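The Long Wait for the Second Verse

Suqin Tang has been mixing the same song since December. It lasts under four minutes and has a kazoo in it, which she would like me to say was not her idea.

Her place of work is a converted dairy on Plekatgate, where the walls are thick and the kettle is kept two doors away so it can't be heard on the vocals. Bands come from as far as Butville to use it. Most of them arrive with three songs and a plan, and leave with half of one and a new drummer.

The kazoo belongs to Arancibia, a folk group of seven whose singer, Belmiro Quintela, does not believe in second takes. He believes in fortieth takes. The session for their single, "Plilline", ran to 383 of them, all labelled "final" by someone who was plainly an optimist.

"He'll ring at midnight and ask for the breath before the chorus," says Tang. "I have 35 breaths. He wants the sad one."

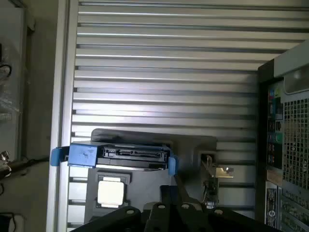
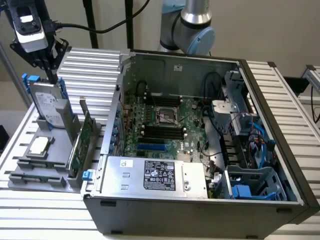
Quintela, when I reach him, is unrepentant. Tape made people lazy, he says, as they had to stop when it ran out. He is now considering a choir.

Tang charges by the day, so she could be forgiven for encouraging him. Instead she has begun quietly sending him the same mix with a different name. He liked the fourth version best and said the kazoo had finally found its place. The group plans to press 700 copies, 592 of them already promised to relatives, and Tang has asked for hers without the sleeve notes. She is thanked in them twice, once for her patience and once for the kazoo.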